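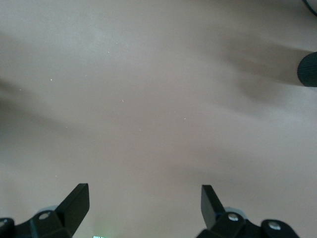

Thu 26 January

Wiping day. Dorothy has been asking since the holidays whether the arm can clean up a bench yet, and I finally ran out of excuses, so the whole shift went to crumbs and dust instead of the cup stacking I had planned.

Short version for anyone skimming: it can wipe, kind of. It can't tell when it's done wiping, and that is most of the job if you ask me.

I ran two batches. Morning was the old routine from the Lesby demo, where it grabs the folded cloth, sets it down at the back of the bench and drags it forward in straight lanes. 65 tries, and it got hold of the cloth fine on most of them (picking up cloth used to be the hard part, so hooray for that). The trouble starts after. It presses too lightly at the far end of each lane and leaves a strip, and then it sails off to the parking spot like it did a great job. Amr watched a few and said it wipes like his teenage nephew.

After lunch I switched to Oi-ling's version, which looks at the surface after every pass and decides whether to go again. Much better when the mess is big and dark. Coffee grounds, no problem at all! Pale crumbs on the beige top are another story - the wrist camera does pick them up as little white dots, but the detector throws out anything that small as noise. I turned the threshold down and then it started chasing shadows. It made three full passes over a patch of soft shade that was perfectly clean, then stopped with an error. Turned it back up.

So the number that matters to Dorothy: 84 percent of the grounds runs passed without a person touching anything. I'm not going to write down the crumb number until we've agreed on what counts as clean. Younes says no visible specks. I say you should be able to put a sandwich on it. Those aren't the same test and we should pick one before Monday.

Other stuff:

- Screws on both finger linkages checked and snugged after the morning batch. Somebody please write it on the sheet when you do this, the last entry is from the first week of January.

- The Druteck cloths shed. I think a fair bit of what it "missed" was lint it put there itself. Rasa is going to bring the Ideck microfiber ones to compare.

- Lamp position matters way more than I expected. Moving it toward the window side softened the shadows and the false hits went down. Need to mark that spot with tape.

As for whether I'd let it do the shop benches overnight - no, not yet. I wiped the bench by hand at the end, for comparison, and it took me two swipes and no thinking. Still, last fall it couldn't hold the cloth, so I'm pretty cheerful about the whole thing.

Tomorrow: Rasa's cloths, same grounds, same lamp. Amr wants to try a raking light for the crumbs and I said go for it as long as he puts the lamp back after. Cup stacking moves to next week, sorry Oi-ling.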